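The Worst Game I Ever Finished

October 24, 2021

I have been meaning to write about Fistport for ages, and every time I sit down to do it I get cross all over again and go make a sandwich instead. But a reader asked which bad game I've spent the most time on, and there is only one answer, so let's get it over with.

I bought it in June, in a bundle, for the sake of the other game in there (Witen, which is lovely, go play it). The idea sounded great! You're a dock worker in a harbor town called Escobar, and you punch cargo onto ships. Punch a crate, it slides, points go up. I was ready to adore it.

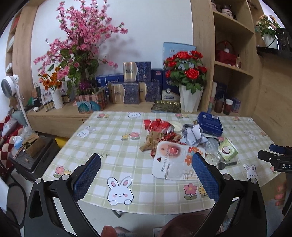 The first hour is even kind of fun. Then you reach the fish market, and the camera decides it would like to live inside a wall. You can't turn it. You can't jump either, unless you're standing on a rope, and the game never tells you which ropes count. I fell in the water 355 times on that level alone, and I know that because the game keeps a tally and shows it to you, with a little trombone sound, every single time.

And the music, oh my goodness. There are 2 songs, and one of them is the other one slower.

Vistel, the studio behind it, did put out a patch. It fixed the crash on the loading screen and moved it to the pause menu, so for the rest of the game I just didn't pause. My dinner went cold a lot that month.

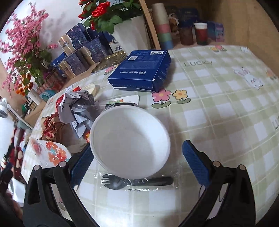
White bowl, wrapped spork, and the bunny tablecloth's flowers.

The last boss is a crane. You need 2,000 points to fight it, and if you lose, you're back to zero and have to punch crates all over again. It took me three tries. When I finally beat the thing the screen went black, the credits ran with half the letters missing, and I was dropped back at the title screen with my save file gone.

I still have it installed, though. There's a crab level I never unlocked, and I keep wondering about it.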